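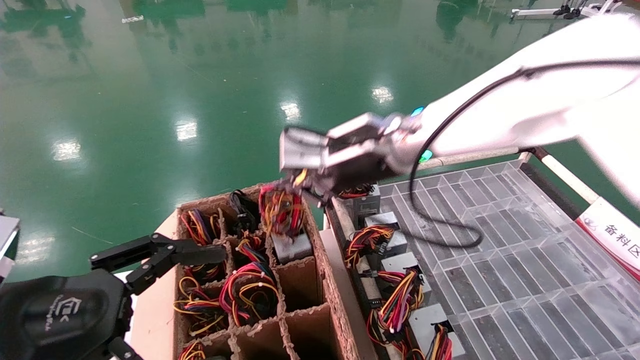
Home | Guides | Parts Storage | Returns | Contact

We use cookies to remember your language and your basket. Accept / Settings

Section 6. Packing wire bundles and small parts in the divided box

This section explains how to fill a Bevmont divided box with cable sets, wire bundles and small power supplies before the box goes on the shelf or is sent to the Celham store. Please read it completely one time before you begin. If your box is still flat, go back to Section 5 and fold it first.

You need:
– one divided cardboard box with its dividers
– paper labels and a soft pencil
– reusable cable ties
– the packing list for the set (Moon or Lallano)

6.1 Preparing the box

1. Put the box on a flat table with good light. The side with the printed arrow must look toward you.
2. Press each divider down until it touches the bottom. A divider that stands too high will catch the wires later.
3. Write the name of the set on the outside of the box. Do not write on the dividers, they are used again.

6.2 Preparing the bundles

4. Switch off and disconnect every part. Wait 6 minutes before you touch a power supply.
5. Check each wire for cuts and for bare metal. Put damaged wires aside and note them on the packing list.
6. Lay the wires of one bundle together, with all connectors at the same end. The colors may be mixed inside a bundle, but two bundles may not be mixed.
7. Roll the bundle into a wide, easy coil and close it with one tie. The tie should hold the wires, not squeeze them.

Caution: Do not bend a wire sharply directly behind its connector. The break is often inside and you will not see it.

6.3 Filling the compartments

8. Start with the row farthest from you and work from left to right. So your sleeve does not pull out what you have already packed.
9. Hold the bundle over its compartment and let the loose ends go in first. Then lower the rest. Keep the connector end on top, so that it can be found again.
10. Put only one bundle in each compartment. If it does not fit, open the tie and coil it again – do not push it with force.
11. Place a metal power supply upright in its own compartment, with the label where it can be read. No wires go on top of it.
12. Leave unused compartments empty. Please do not fill them with paper, because the next person will think there is a part below.

Note: Thick bundles may stand a little above the dividers. This is allowed if the lid closes without pressure.

6.4 Checking and closing

13. Compare the box with the packing list. The full Moon set has 18 bundles and needs more than one box. Number the boxes on the outside.
14. Look between the compartments for wires that hang over a divider, and put them back on their own side.
15. Close the lid and lift the box with both hands from below.

Caution: Keep the closed box dry. Wet cardboard becomes soft and the dividers will not stand anymore.

If a compartment is torn, order divider set 56 and exchange the complete divider. Tape is not sufficient for heavy parts.

Text of this section: Regula Schwaiger. Last checked in February.

Next: Section 7. Storing the boxes on the shelf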